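Good practice, on paper

The Rutherford handling guidelines reached us on 9th May, and I have read them twice without getting any calmer. Rule 2 says a test surface must be "clean and free of marks" before a run is logged. Fine, but how clean? Woo-jin Jeon wants every scuff wiped off. I'd settle for having them written down. 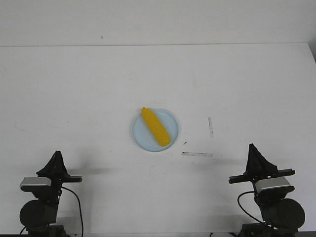
What the rule leaves out

Plenty. It gives half a page to how the arms should be parked and one line to gripper fingers - "inspect regularly." Regularly could mean every 10 runs or every October. Fingers get scuffed, and so do the plates they work next to, and I'd like to see a log that says so. Vurex sells a checklist for this. It has 5 boxes and no space for notes, so I remain unconvinced.

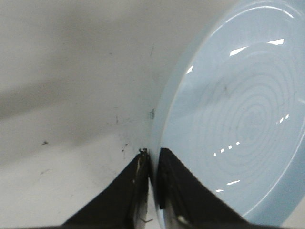

Comments and replies

Han-gyeol Cha is collecting objections for the next draft. Send yours with the rule number and the wording you'd prefer. "Looks good to me" will be filed, I assume, with the last lot.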